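Community Help > Computers & Electronics > Building and Repair > Handling processors

Swapping chips in and out of a plate with square pockets – how do I stop making a mess of it?

posted by quillback_jo

Hello all, and thank you in advance for reading, because I do tend to go on. I started at Lestlow in April, on the bench where used desktop processors get checked before they go back out the door. It's a small place and I like it very much, but I came from upholstery, so everything I know about computers I've picked up in the last few weeks (and from my nephew, who is eleven and not always patient).

We keep the processors in gray plastic plates with square recessed pockets, one chip to a pocket, metal side facing out. My trouble is getting them in and out. When I put one down it often catches on a corner and sits a tiny bit crooked, and then I nudge it, and then I worry that I've nudged it too hard. Getting it out is worse. There's hardly anything to hold, just that thin green border around the silver part, and I end up pinching at it with my fingernails like I'm trying to get a stamp off an envelope.
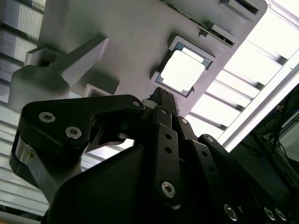

Processor in its square pocket, just past the finger tips.

Once a chip is properly down it looks lovely, all bright and silver, and I can tell right away that it's flat. It's the half minute before that I'd like help with. On Wednesday I had one go in crooked four times in a row and I had to walk away and make tea.

So: is there a proper way to hold these things? Does it matter if I touch the silver part? And should I be wearing gloves? I've been told yes and no by two people who sit next to each other.

posted by Marlow_Bench

Welcome to the bench, and please don't feel bad about the tea! I did this kind of work for 15 years at Gondero, and my first month was exactly as you describe, only with more swearing.

The silver part is the heat spreader. It's a metal lid and it's pretty sturdy. A fingerprint on it won't hurt the chip, though you'll want to wipe it off with a bit of isopropyl alcohol on a lint-free cloth before anybody puts thermal paste on. What you want to keep your fingers away from is the underside. Depending on the type, that's either flat gold contacts or a forest of little pins, and if it's pins, a crooked drop can bend one. Find out which kind you've got before you do anything else, and don't put pinned chips in a pocket that was made for flat ones.

Now the holding. Pick it up by two opposite edges of the green board, thumb on one side and middle finger on the other, and keep it as level as you can. Most processors have a small triangle on one corner. Turn the chip so the triangle is where you want it while it's still well clear of the plate, then lower it straight down and let go when you feel it touch. If it's crooked, lift it out and start over. I know it feels slower, but the nudging is what chews up the edges of the board – and the edges of the pocket too, after a while.

For getting them out, ask for a vacuum pen. It's a little suction cup on a stick, with a bulb or a button, and it grabs right onto that flat metal lid. They aren't expensive. Keep the cup clean or it will leave a ring on every chip you touch (ask me how I know). And I'd leave metal tweezers in the drawer, because they slip, and when they slip they scratch.

Gloves are a matter of taste if you've got a wrist strap on and a proper mat. I wore thin nitrile ones in winter when my hands were dry. The strap I wouldn't skip. Check it at the start of the shift, too, as the cords give out without telling you.

posted by tinhat_pete

get a vacuum pen. also tilt your lamp, if the light is straight overhead the lid just glares white and you cant see whether the chip is level. side light and you can see the gap on whichever corner is riding up

posted by oatmeal_and_solder

I agree with nearly all of the long answer, but I'd add one thing about the plates themselves, having had a very frustrating spring with a batch from Shehata. If the same pocket gives you trouble over and over, it may well be the pocket and have nothing to do with your hands. Ours had a little ridge of plastic left in one corner on 6 of them, and you could only feel it with a wooden toothpick. Blow the dust out first, then run the toothpick around the inside, and put a dot of tape beside any that feel rough so you can show whoever orders them.

Also, do your practicing on dead chips! There must be a box of them somewhere in the building. I sat down with one for 30 minutes after lunch, in and out, in and out, with the radio on, and by the end my hands had stopped arguing with me. I still go back to it after a vacation.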